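September, bench notes, after lunch

Brown paper down on the big table again, right to the edges. Off the 1000 roll, the Horrocks one, not the thin Watar stuff which tears the minute you lean on it. Took two goes to get it flat. The old sheet had gone shiny along the front edge and picked up tape residue so it went in the recycling.

Ebere Nnaji wants the paper changed more often. Fine by me but we need a second roll then. Checked the cupboard -- 11 white trays left and most of a box of tape, no rolls. Put it on the Dreslow order with the wipes.

Trays: the long shallow ones are best for this table. Raised edges are high enough to stop small bits rolling off and low enough to get your fingers in. The deep ones from Drustness are a pain, everything ends up in a heap in one corner. Keep those for offcuts. 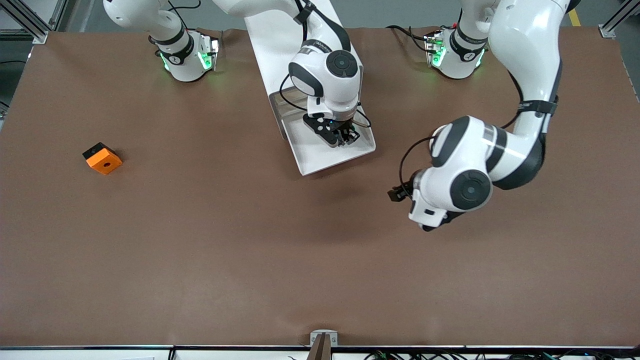
Cut length for the paper is 726 if you want a bit to fold under at the front. I did 621 first time and it came up short, so thats now the liner for the shelf. Mark the length on the wall by the roll?? Would save faffing with the tape measure evry time.

Tape at the corners only. Tried a strip all the way along and it puckers.

To do
-- pencil round the tray once we settle where it lives
-- sharpen or bin the big scissors
-- ask Ebere if matt white trays come in the same size, the glare under the strip light is annoying
-- sweep under table, paper scraps everywhere

Stopping here, van at four.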